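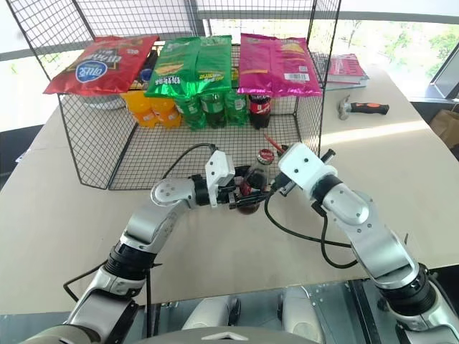 Section 7: Setting up the break room rack with the Weldu

I wrote this part of the guide for whoever opens up at Witthorpe, so it assumes you've already done the power-on checks in the Sterka booklet. Restocking used to be a job we all dodged, and now it's mostly ten minutes of setting things out nicely and then getting on with your own work (I get my morning cuppa back, which I'm pretty happy about!). We keep chips on the top shelf and bottles underneath, with the orange soda at the left, the green lemon-lime in the middle and cola at the right-hand end. Please stick to that order, as it's the one the Weldu has been taught.

1. Pull the rack forward until both front feet touch the tape.

2. Lay the chip bags flat and side by side on top. A bit of overhang at the front is fine.

3. Put the new bottles on the table with their labels facing you, leaving a hand's width between them.

4. Pick Restock on the tablet, then layout 37, and press Start.

5. Stay for the first 2 bottles. If they go in clean, off you go.

Note: Glass bottles need both arms. Choose Two-Hand Hold before you press Start, or it'll try the job with one.

Caution: Keep your own hands out of the rack while the arms are moving. Press Pause first, even if you're only straightening a bag.

Caution: Check that the cables have some slack and aren't looped over anything tall.

For those of you at Dunemcombe, your shifts aren't changing. The restocking half-hour goes to the front counter, and whoever's on still signs the stock sheet, because the Weldu doesn't read best-before dates. Tell me if a step's wrong and I'll fix it in the May printing.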